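Working notes + data card for the sim set we're using to plan the two-arm purchase. Not polished. If something's wrong fix it and push, don't email me.

Last proper edit: May 20, 2025. Owner: Eduard Skála. Numbers and vendor stuff: Sebastián Villalba.

# kundo-sim-planning

## What's in the repo

- `episodes/` - sim episodes, two-arm mobile base, indoor rooms
- `renders/` - stills pulled from episodes
- `budget/` - the spreadsheet, plus quotes as PDFs
- `reach/` - reach and clearance tables per room layout
- `old/` - February stuff, don't use, wrong gripper

Episodes: 3000 total. 300 held out for checking, leave them alone please. 900 are tabletop and desk only, the rest are mixed (shelves, low racks, floor pickups).

## Why this exists

We have money for one platform this fiscal year. One. Before we sign anything we want to know if the arms reach what we need them to reach in the kind of rooms we work in, and what gripper to pay for. Cheaper to find out in sim than to ship a base back across the country.

So the data is for planning first, training second. If you're here for training data it'll work but read Limits.

## The options

**Likano** - base plus two arms, one quote, one invoice. Longer lead time. Service contract is separate and it's not small. Grippers included but they're the basic ones.

**Alarcón** - arms only, we'd supply the base. Sticker price looks great until you add the base, the mounts, the controller cabinet and Eduard's time. Sebastián has this as a seperate tab, look at the full column not the top line.

**Lovon** - refurb. Warranty is short. They'll hold a unit for us with a deposit but the deposit isn't refundable, so no deposit until the reach checks are signed off. That means both of us sign.

Leaning Likano. Not decided.

## Budget lines people keep forgetting

- spare gripper fingers (a set per arm, plus one in the drawer)
- batteries. Base comes with one. We need 2.
- freight, and customs if it's coming over the border
- floor: levelling strip at the lab door, base won't like the lip
- electrical. The charger wants its own circuit, get the electrician in before delivery
- training days for whoever runs it
- insurance rider, ask finance, they know the form
- a proper e-stop, wireless, one per operator
- somewhere to store the crates. We have to keep them for warranty returns

Compute isn't in here. Comes out of the Kundo compute line, already approved.

## Episode format

One folder per episode:

```
episode/
 meta.json # room, task, seed, gripper type
 joints.csv # both arms + base
 head/ # head view stills
 notes.txt # optional, often blank
```

Units are metres, radians, seconds. Yes, everywhere. The February export had degrees in one of the wrist columns, that's part of why it's in `old/`.

`meta.json` fields you'll care about:

| field | what |
|---|---|
| `room` | layout name |
| `task` | short text, free form, sorry |
| `gripper` | `basic` or `long` |
| `outcome` | `ok`, `fail`, `unsure` |
| `cost_flag` | see next bit |

`cost_flag` is ours. It's set to `true` when an episode only works with something that isn't in the base quote: long fingers, taller column, wrist camera. Sebastián filters on it to see what the add-ons buy us. If you label new episodes please fill it in, a blank gets read as `false` and makes the cheap option look better than it is.

## Reach checks

What we check per layout:

1. back of the desk, both arms
2. low tier of a rack or shelf
3. both arms working at the same time w/o the elbows hitting
4. floor, directly in front of the base
5. how close the base can park before its front end touches furniture

Number 5 matters more than I thought it would. Desk legs that slant out eat into parking room and then the arm has to stretch. A longer arm costs real money, moving a desk doesn't. So try the layout change before you raise the cost flag.
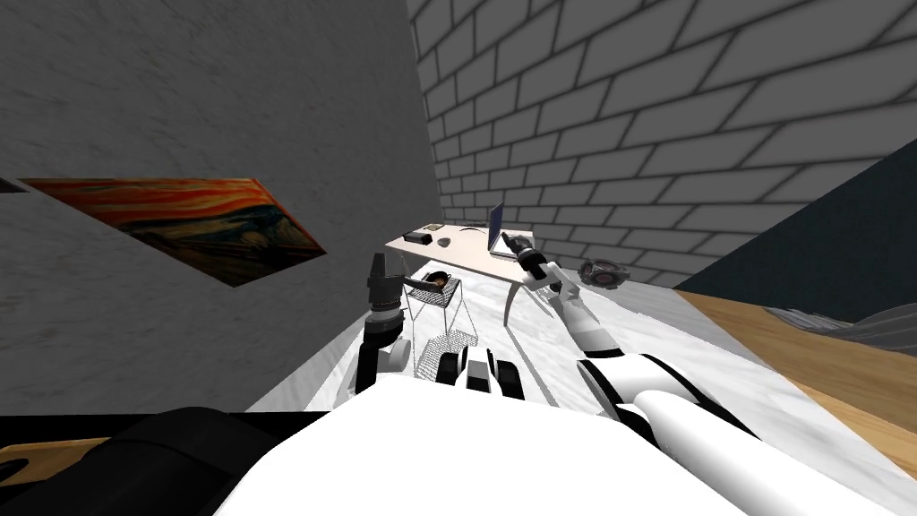

Clutter is the other thing. A clean floor makes every quote look fine. Put a few things down between the base and the desk and you lose your straight approach, then you're paying for a base that can go sideways, or you're paying a person to tidy up first. Both are budget lines. Run each layout cluttered and bare and log the two results seperately.

Open laptops: treat as fragile, no contact with the screen, gripper comes in from the side. Bowls with stuff in them: any tip over is a `fail`, even if the arm got there. We had some of these down as `ok` and it made the basic gripper look like a bargain.

## Limits

- sim only. Floor friction is a guess, so is the cable drag
- lighting is kinder than ours
- objects come from a stock library, weights not measured
- arm speeds are off the vendor sheets, nobody has timed a real one yet
- no people in the rooms. Can't use this to plan safety spacing, that needs its own review
- vendor arm models aren't equally good. The Alarcón one is rough around the wrist, don't compare fine wrist moves between vendors

## Still to do

- [ ] written lead time from Likano (phone doesn't count)
- [ ] Alarcón base mount drawing
- [ ] ask Lovon for hours on the refurb unit
- [ ] rerun low rack checks with `long`
- [ ] freight quote with tailgate delivery, we have no dock
- [ ] Sebastián: move service contract into year two and see if it still fits
- [x] measure lab door

## Using it

Internal for now. Stills are okay to put in slides. Quotes in `budget/` are NOT okay to share, vendors have asked. If you fork this take that folder out first.

Questions: Eduard for data, Sebastián for dollars.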